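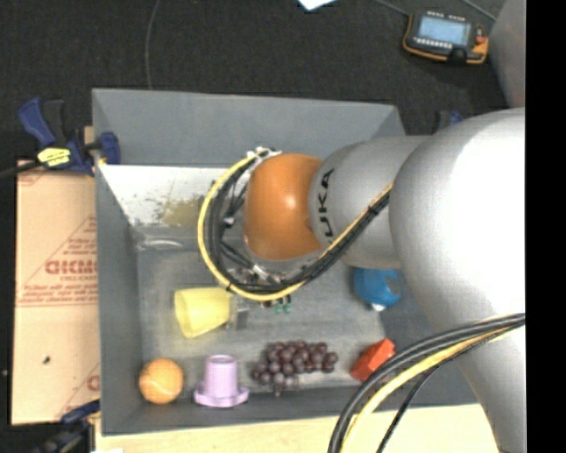 Esi Gbeho wrote:

> I don't think we can put "cables must be dressed clear of the gripper" in the
> guide and leave it at that. Clear by how much, and in which pose? Our bundle
> looks lovely at home position and then the wrist turns over and it is a
> different bundle altogether. I'd sooner see a test that somebody can do in two
> minutes than a sentence everyone will agree with and skip.
>
> Also, section 4 says the pendant has to be "within reach." Of whom? Standing
> where?

Hello Esi, hello all,

Thank you for this, and sorry it has taken me until Thursday to sit down with it properly. I read it on my phone over breakfast, agreed with every word, and then of course went off and did other things.

You're right about the cables. I wrote that sentence, and I remember being rather pleased with it, and reading it back I can see it gives a person nothing to do. The photo I've put at the top is an arm working over one of the bins, and it's a good one to have in front of you while you read section 3. The yellow cable bows well out from the wrist and comes back underneath, with the black ones looping along inside it, and the ties are up at the top of the loop. Now ask whether that is "clear of the gripper." I went back and forth for a good ten minutes! You can't settle it from one pose, which is your point exactly.

So how about this for new wording, and please do pull it to pieces:

3.1 Before the first run of the day, and after any change to the wrist or the gripper, move the arm at reduced speed through the full range of wrist rotation the task will use, at the lowest height the task will use.

3.2 Watch the cable bundle the whole way. It must not touch the gripper fingers, the bin walls or the objects, and it must not pull tight at any tie.

3.3 Repeat 3.1 at each of the four corners of the bin.

3.4 If a second bundle crosses the rim of the bin, support it outside the work area so that it can't be dragged over the edge as the arm moves.

3.5 Write down who did it and initial the sheet.

I timed this at Torkton with Elis on the pendant and me crouching and squinting, and it took us 14 minutes the first time and a good deal less once we'd stopped discussing it. Your two minutes may be a stretch, but I think we could get near it if 3.3 were only needed after a change and the daily check used one corner. I'd be glad to hear what the Darkmont people think, as they swap grippers far more often than we do.

On the pendant, yes, "within reach" is mush. Fergus Kinnear suggested a while ago that we say it must be in the hand of the person supervising whenever the arm is powered and someone is close enough to touch the bin, and on a fixed holder otherwise. I resisted that because it felt fussy. Looking at the photo again, with the pendant on the carpet beyond the bin and its screen lit, I've come round to Fergus. I would add "never on the floor," as its own line, in plain words. Floors are where feet go, and cords too.

Two smaller things while I have you. Xóchitl asked whether we should say anything about clamping the bin. I think we should. Bar clamps are fine and everybody owns them, but the draft never mentions that the handles and bars stick up and out and need to be in the collision model along with the bin itself. I've seen more than one careful model of a bin with no clamps on it. I'd put that under 2, right after the bit about marking the work area.

And the speed figure. The draft has 400 mm/s for picking with nobody near, which came over from the old Matheson notes, and I can't find where they got it. Does anyone know? If not, I'd like to take it out and ask each site to put down its own number from its own risk assessment. A figure in a guide has a way of being copied forever, and I'd hate for ours to be the one that was a guess.

I'll hold the draft open until the end of November. If you'd like to send changes, it's easiest for me if you quote the clause number and give the words you want, but a grumble in ordinary English is welcome too and I'll do my best with it.

Esi, would you be willing to try 3.1 to 3.4 on your own cell and tell us where it falls down? You've got the longer bundle, so you'll find the trouble sooner than I will.

Warm regards,
Eusebio Paredes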